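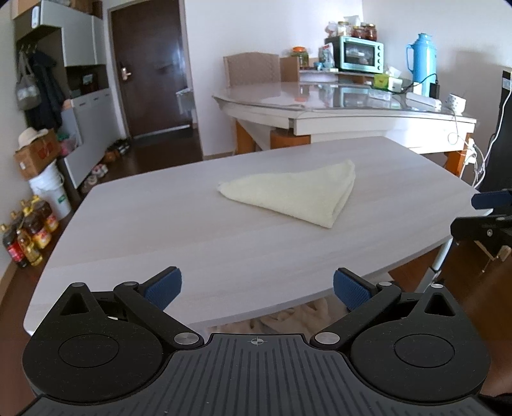

Questions I get about the napkin rentals

I rent out cloth napkins for parties, and my inbox fills up with the same handful of questions every August, so I finally wrote them down. If yours is missing, email me and I'll add it.

How many do you have?

1,148 as of the last big count, in four colors. They don't all go out at once, so if you need a lot of one color, ask early. White goes first, always.

What's the smallest order?

20. I used to do smaller ones for friends and it took me just as long to pack as a wedding, so now I stick to it. (Friends, you know who you are, and you still have to order 20.)

Do I need to wash them before I send them back?

Please don't! Shake out the crumbs, let them dry if they're damp, and put them back in the bag they came in. I have my own way of washing and it goes much better if nobody has run a wine stain through a hot dryer first.

What if one gets ruined?

Stains are my problem. Red wine, beet salad, lipstick, I've seen it all. Burns and rips I charge for, and so is anything missing from the bag. I let the first two slide on any order of 100 or more.

Can I mix colors?

Sure, any way you like. Kátia Camargo ordered three colors for her sister's shower and alternated them down one long table and it looked so good that I've been suggesting it to people ever since.

Will they come folded?

They come pressed and folded flat in a square. I can do a fancier fold for a small fee, but fancy folds don't travel well – by the time you get home, half of them have flopped over. You're better off doing it at the table.

I can't fold anything. Help?

Start with a plain triangle, tuck the long ends behind, and put the plate on top so it can't move. That's my whole trick for a nervous host. My friend Mehrangiz Khosravi does a beautiful fan shape and has tried to teach me more than once, and mine still look like a squashed lettuce.

Where do I pick up?

At my place in Tukside, side door, any time before 11 in the morning. I'll send the address when you book. I don't deliver right now. I did for one summer and spent most of it stuck behind a gravel truck.

Do you have tablecloths too?

Only a few, and they're all for round tables. For long ones try Druvata, who also have chair covers if you're into that.

How do I pay?

Half when you book, half at pickup. Cash or check is fine.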